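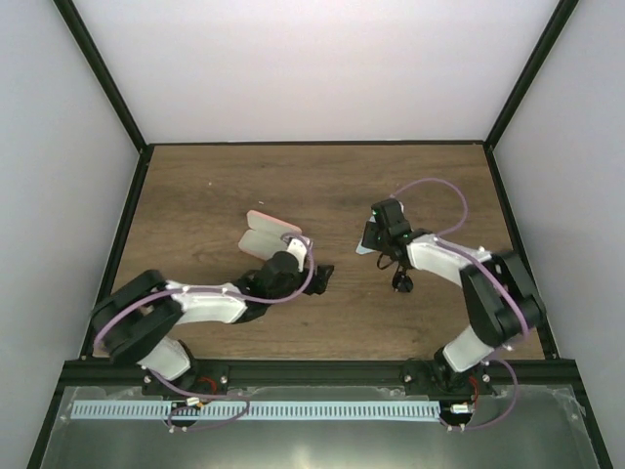
The Flutside 2511 bench light is rated at 2000 lumens at full output, but how much of that reaches the work depends largely on the surfaces near the bench. Matte, light-colored walls return a large share of the light and soften the shadows. Dark or glossy walls do not, and a glossy wall can also send a reflection of the lamp straight back at the person seated in front of it. A white back wall with an even spread of light and no bright patch, as seen over the brown wood surface here, is the result to aim for when the steps in Section 4.4 are complete. Medium-brown wood is a suitable bench color. It is dark enough to avoid glare and light enough that small pale parts and dark parts can both be found on it.

4. Positioning and Adjusting the Light

Read this section in full before drilling any holes. It applies to the 2511 with the standard wall bracket or the bench clamp. For ceiling suspension, use the separate sheet packed with the suspension kit.

4.1 Before You Start

Check that the following are in the carton:

Light bar with attached low-voltage lead
Power supply
Wall bracket, 2 pieces
Bench clamp with rubber pad
Bracket screws and wall anchors
Hex key
Diffuser sheet, rolled
Cable clips

You will also need a drill, a pencil, a spirit level, a tape measure, and a sheet of plain white paper. The paper is used in the evenness check in Section 4.5.

Caution: Do not connect the power supply until the light bar is secured in its bracket or clamp. The bar is heavier at the lead end and can roll off a flat surface.

Caution: The wall anchors supplied are for solid masonry. They are not suitable for drywall or hollow panel. Use anchors of the correct type for your wall, rated for the weight on the label at the rear of the bar.

4.2 Choosing a Position

The light bar should sit above the work and slightly forward of the person's head, so that the head and shoulders do not throw a shadow across the bench. On a bench against a wall, this usually means a wall bracket with the arms fully extended. On a free-standing bench, use the clamp on the rear edge and tilt the bar toward the front.

1. Sit or stand at the bench in your normal working position.
2. Place a small object where you do most of your close work.
3. Look along the wall and mark the point directly behind the object. Make this mark lightly in pencil. It will be the center of the bar.
4. Raise the mark until it is above your eye level, with enough clearance for any tall tools or fixtures kept on the bench.
5. Check for shelves, pipes, or cabinet doors that could strike the bar when opened.
6. Check that the lead will reach the power supply without being stretched.

Note: If two people share the bench, center the bar between them. Do not favor the taller person when setting the height. The bar can be tilted to protect a standing user's eyes, but it cannot be made to reach past a low shelf.

Note: Where the bench is enclosed on three sides, keep the bar at least its own width away from either side panel. A bar mounted close to one panel lights that panel strongly and leaves the opposite side of the bench dull.

Windows

Daylight should come from the side. If the bench faces a window, the contrast between the window and the work will be tiring even with the lamp at full output. If the bench cannot be turned, fit a blind. The Flutside light sensor, where installed, must not face the window directly.

4.3 Mounting

Wall bracket

1. Switch off the supply to any wiring in the wall and check the area with a cable detector.
2. Hold the first bracket against the wall with its slot facing up. Mark both holes.
3. Use the spirit level to carry the line across to the position of the second bracket. The spacing is molded on the back of the bar, between the two raised arrows.
4. Drill the holes and fit the anchors.
5. Attach both brackets. Leave the screws loose by half a turn.
6. Lower the bar into the slots, lead end first, until both ends click.
7. Check the level again, then tighten the bracket screws.
8. Pull down gently on the middle of the bar. It must not move.

Bench clamp

1. Open the clamp fully and fit the rubber pad to the lower jaw.
2. Slide the clamp over the rear edge of the bench top. The edge must be square and sound. Do not clamp to edging strip or to a removable panel.
3. Tighten by hand until the clamp no longer turns. Do not use pliers.
4. Insert the upright and lock it with the hex key.
5. Fit the bar to the upright and lock the tilt joint.

Caution: Softwood bench tops can be crushed by overtightening. If the surface starts to dent, loosen the clamp and place a thin piece of hardwood between the upper jaw and the bench.

Note: Oiled wood should be allowed to cure before a clamp is fitted. The rubber pad may stain a fresh finish.

4.4 First Aim and Diffuser

The bar is shipped without the diffuser in place. It can be used this way for coarse work, but the diffuser is recommended for anything that involves reading small print, sorting, or matching color.

1. Unroll the diffuser and let it lie flat until it no longer curls.
2. Remove the protective film from both faces.
3. Slide the diffuser into the grooves of the bar with the matte face toward the bench.
4. Close the end caps.
5. Connect the power supply and switch on.
6. Set the output dial to the middle position.
7. Tilt the bar until the brightest area falls on the front half of the bench.
8. Lock the tilt joint.

If the wall behind the bench is white, some light will be returned to the back half of the bench and no further tilt is needed. If the wall is dark, tilt the bar back slightly and raise the output by one mark. A sheet of matte white board fixed to the wall is a better remedy where there is room for one – it costs little and does not shorten the life of the lamp.

Do not use foil, mirror, or gloss-laminated board as a reflector. These produce streaks on the bench top and hard reflections on tools.

Note: Wood with a strong grain can make the light look uneven when it is not. The lighter and darker bands in the wood are easily mistaken for shadow. Judge evenness on plain paper only, as described below.

4.5 Evenness Check

Carry out this check after dark or with the blinds closed. Switch off all other lights in the room.

1. Place the white paper flat at the left side of the bench, within normal reach.
2. Hold a pencil upright on the paper and note how dark and how sharp its shadow is.
3. Repeat at the center, at the right side, and at the back.
4. Compare the shadows. They should be soft at the edges in all positions and similar in depth.

If one side shows a much darker shadow, the bar is off center or is being blocked. Correct the position before changing the output. If the shadow is sharp in every position, the diffuser is missing or fitted with the wrong face toward the bench.

If the wall shows a bright stripe at the height of the bar, the tilt is too far back. Bring the bar forward by one notch and check again.

4.6 Color Setting

The 2511 has three color settings, selected with the slide switch beside the output dial.

Warm: General use in the evening. Not suitable for color matching.
Neutral: Factory setting. Suitable for most bench work.
Cool: Inspection of metal parts, fine print, and white materials.

White walls take on the color of the lamp. After changing from warm to cool, the walls may look blue for a short time. This is normal and passes as the eyes adjust. Allow a few minutes before judging paint, thread, or veneer.

Note: Colored walls tint the light that reaches the bench, whichever setting is used. A green or blue wall next to the bench will affect color matching even if the lamp is set correctly. Where color is critical, cover the nearest wall areas with matte white or light gray.

4.7 Output Drift and Cleaning

Light output falls slowly with use, and dust on the diffuser lowers it further. Clean the diffuser when dust is visible, and in any case every 2000 hours of operation. The hour counter is read by holding the power button until the indicator turns amber, as described in Section 6.

1. Switch off and disconnect the power supply.
2. Wait until the bar is cool to the touch.
3. Open one end cap and slide out the diffuser.
4. Wipe both faces with a soft cloth dampened with water and a little dish soap.
5. Let it dry fully before refitting.

Caution: Do not use alcohol, window cleaner, or solvent on the diffuser. The matte face will turn cloudy and cannot be restored.

Wipe the walls near the bench at the same time. Pale matte paint holds fine dust, particularly where sanding is done. Use a dry cloth first and a damp one only if marks remain.

4.8 Faults During Set-up

Light does not come on: Check the lead connector. It must be pushed in past the first stop.

Light flickers at low output: The power supply is on the same circuit as a motor tool. Move it to another circuit.

Bar sags after locking: The tilt joint was locked with the diffuser removed. Unlock, support the bar, and lock again with the diffuser in place.

Glare from the bench top: The finish is too glossy. Use a matte mat or reduce the output by one mark.

Buzzing from the power supply: Disconnect it and do not use it again. Replacement supplies are available from the Zaltville and Vilville parts counters. Quote part group 2 and the serial number on the rear label.

Sulemana bench lighting, Flutside 2511. Section 4 revised 17 August 2022. Continue to Section 5, Light Sensor and Timer.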